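Zostach Meson Gateway
Connects older shop machines to your network, four at a time

If you run a small plant, you have probably sat through a few talks on smart factories and come home wondering what any of it has to do with the press you bought back in 2000. We have had that same talk with a lot of owners over the years (usually over coffee, and usually a long one!), and the Meson grew out of those conversations.

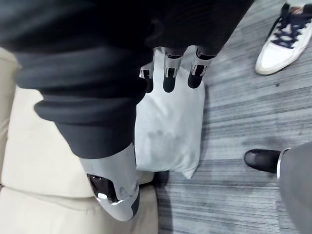

It's a plain little box that sits beside your equipment, listens to up to 4 machines, and passes along what it hears in a form your office computers can read. Run hours, stops, temperatures, door switches, that sort of thing. You keep your machines, your people keep their routines, and the numbers show up on a page you can open from your desk.

Eusebio Arroyo and his crew in our Birkton shop build and test every unit, and if you call with a wiring question there's a fair chance he'll be the one who picks up.

What comes with it
Meson gateway with wall bracket
Power supply and 4 sensor leads
Printed setup guide, 38 pages, with large wiring drawings

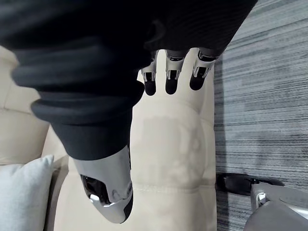 Working with the Rivas dashboard

The Meson pairs with our Rivas dashboard right out of the carton. Alerts can go by text or email, and you can set quiet hours so the night shift isn't buzzed over every little pause. Learning what is normal for a machine takes Rivas a while, so please give it a couple of weeks before you start tightening the limits.

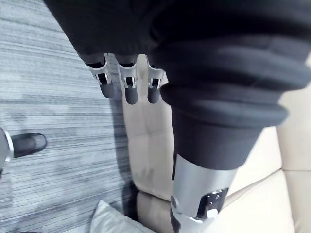
Three fingers beneath dark fabric

Ordering

Orders placed now ship in October. Call the Birkton office for pricing on more than one unit, and have your machine model numbers handy when you do.

Page updated 8/3/24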